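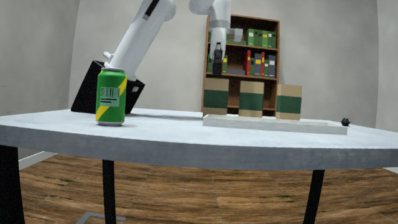 Lata verde e amarela sobre a mesa.

Bati num carro estacionado e deixei um bilhete. Tenho de participar à polícia?

Publicado por Larysa Hordiienko em Trânsito e acidentes

Boa tarde a todos. Em outubro, ao sair de um lugar de estacionamento numa rua estreita atrás do supermercado Cindel, toquei com o meu para-choques na porta do carro que estava ao lado. Eram 18h20, já estava escuro e chovia. O outro carro ficou com um risco comprido e uma amolgadela pequena junto ao puxador. O meu quase não tem nada.

Esperei 20 minutos para ver se aparecia o dono. Entrei no supermercado e pedi que chamassem pela matrícula, mas não apareceu ninguém. Como tinha de ir buscar a minha filha, deixei um papel no limpa-para-brisas com o meu nome e o número de telefone e fui embora.

Entretanto passaram quatro dias e ninguém me ligou. Com a chuva que estava, tenho medo de que o papel se tenha desfeito ou voado. Tirei duas fotografias com o telemóvel, uma ao dano e outra à matrícula. Ainda não falei com a minha seguradora, a Grustau.

As minhas dúvidas são estas: o bilhete chega ou posso ser acusada de ter fugido do local? Devo ir agora à polícia, passados estes dias? E a seguradora pode recusar-se a pagar por eu não ter avisado logo? A franquia não se aplica aos danos a terceiros, pelo que percebi da apólice, mas o prémio pode subir e queria saber com o que contar.

Não houve feridos e não estava ninguém dentro do outro carro.

Obrigada desde já.

Vojtěch Kubíček
Membro – 84 respostas

Larysa, vá à esquadra ou ao posto da zona onde aconteceu e conte o que contou aqui. Leve a carta de condução, o documento do carro, o comprovativo do seguro e as fotografias. Diga a hora, a rua e o tempo que esperou. Peça um comprovativo de que lá esteve ou, pelo menos, anote o nome do agente e a hora.

Quanto ao bilhete, fez bem em deixá-lo, mas não conte só com ele. A ideia é que o dono do outro carro consiga saber quem é o condutor responsável e qual é o seguro. Um papel à chuva pode não cumprir essa função, e o dono pode já ter apresentado queixa contra desconhecidos. Se apresentou, e se alguém viu o seu carro ou se o parque tem câmaras, a polícia chega até si de qualquer maneira. É bem melhor que seja a senhora a aparecer primeiro.

Se vai ser acusada de alguma coisa, não lhe posso garantir nem que sim nem que não. Houve só danos materiais, esperou, tentou encontrar o dono e tem fotografias tiradas no local. Tudo isso conta a seu favor. No supermercado talvez se lembrem do pedido que fez ao balcão – pergunte e fique com o nome da pessoa que a atendeu.

Com a seguradora, ligue hoje. O prazo para participar um sinistro costuma vir nas condições gerais, e muitas apólices dão alguns dias contados a partir do momento em que se tem conhecimento do acidente. Quatro dias deve estar dentro do prazo, mas confirme na sua. Mesmo com atraso, o normal é o terceiro ser indemnizado e a discussão, se existir, ser depois entre a seguradora e o segurado.

Preencha a declaração amigável só com a sua parte, desenhe a posição dos dois carros e escreva a matrícula do outro. Com a matrícula, a Grustau consegue identificar o seguro dele.

Leszek Wilczyńska

Eu não fazia nada. Deixou o papel, se ele não liga é porque não quer saber. A mim já me riscaram o carro duas vezes e nunca ninguém deixou sequer um bilhete.

Todor Ivanov
Membro

Não siga o conselho anterior. O meu cunhado fez isso mesmo e três semanas depois recebeu uma carta para ir prestar declarações. O assunto acabou por se resolver, mas perdeu duas manhãs de trabalho e teve de explicar por que razão não tinha dito nada.

Passei por uma situação parecida no parque da oficina Vondráček, com a diferença de que o dono apareceu nessa mesma noite. A reparação da porta e a pintura ficaram orçamentadas em 2,000 e eu achei caro para o que se via, mas a seguradora mandou um perito e tratou de tudo. Não pague nada por fora sem ter um papel assinado pelos dois a dizer que o caso fica encerrado.

Sobre o prémio, o meu subiu na renovação seguinte. Depende do contrato e do historial de cada um. Peça à seguradora que lhe diga o valor antes de decidir, porque em alguns casos é possível reembolsar o sinistro e manter a bonificação. No meu caso não compensava.

Guarde as fotografias originais no telemóvel, que têm a data e a hora gravadas. Se as enviar por mensagem, essa informação pode perder-se.

Larysa Hordiienko
Autora da pergunta

Obrigada pelas respostas. Já liguei para a Grustau e abriram o processo, disseram que estou dentro do prazo. Amanhã de manhã vou à esquadra com as fotografias e com a declaração preenchida.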